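Mägi Soap Flakes for Towels and Soft Cottons, 2000 g tub

Item 3962
In stock, ships from Fliltbridge

We started carrying Mägi flakes last January and we have been washing our own towels with them ever since! They are plain old-fashioned soap flakes: no scent, no dye, no brighteners. You get a big tub with a tight screw lid and a scoop inside, and it takes up less shelf space than you'd think.

What we love most is how well they rinse. A lot of towels that feel stiff and scratchy are just full of leftover detergent and softener, and a couple of washes with a simple soap can do a lot for them (hard water is another story, see below). They work nicely on cotton terry, flannel sheets, baby blankets and that soft old robe you refuse to throw out.

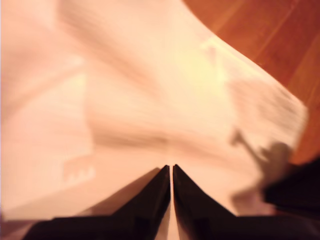
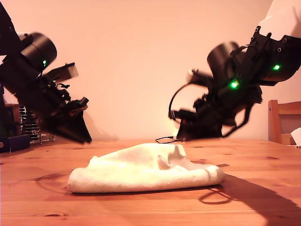
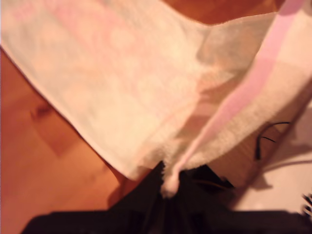
Pale, soft fabrics, including a cream-white terry towel with a pink stripe in the last picture.

How to use
Dissolve one level scoop in a quart of hot water and stir until the flakes are gone, then pour it into the drum before you load. Front loaders need half a scoop. For hand washing, a heaping tablespoon in a full sink is plenty - more than that and you will be rinsing all evening. Skip the softener, shake each towel out hard, and hang it or tumble it on medium.

Hard water
Add two tablespoons of washing soda to the load. If you still get a gray film, try Sturkari liquid instead, which we also stock and like a lot.

Not for wool or silk. Wash new dark colors on their own the first few times.

Details
Net weight: 2000 g
Also sold as: 400 g refill bag
Form: thin flakes, off-white
Scent: none added
Scoop: included with the tub, not with the refill
Storage: keep dry, lid on

Goes well with
Fidov drying rack, folding, wall mount
Fidov mesh wash bag, large
Sturkari liquid soap for hard water

Refill bags are back as of 30 Jul 2024. They pour straight into the old tub, so hang on to yours - the lid holds up for years. Orders with two or more refills ship in one box.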